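Ticket 103 -- Standing desk, front rail
Product: Dratden desk, 75 cm deep, pale gray top
Status: open, waiting on customer

Hi again! Following up on my own ticket, because I've had another go at it and I want this written down before I forget. The problem is still the little adhesive cable clips from the Prusine kit. I want them along the front of the desk so my headphone lead stops landing on the wood floor, and they just won't stay. The first one held for 15 minutes and then dropped while I was on a call (loud, embarrassing).

So far I've tried wiping the edge with rubbing alcohol, pressing harder, and swapping the stock pads for the Vodudari tape someone suggested in the comments. The tape was better -- it got me through to lunch -- but the clip was on the floor again by 3:15.

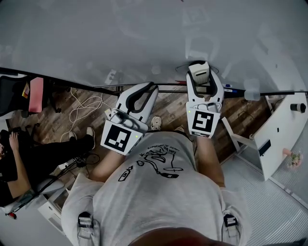
Does the tape need time to set before you hang a cable on it?
Give it a full night with nothing on it. The pads grab right away but they're weak at first, and a lead tugging on them in the first hour peels the top corner loose.

OK so that one's on me, I was loading them up immediately. Update from the next morning: I stuck two clips at bedtime, left them alone, and both are still up with the headphones plugged in. The one nearest the corner has a tiny gap at the top, so I'd love to know if I should redo it or leave it be. Also, do you sell the pads separately? I've wrecked most of mine!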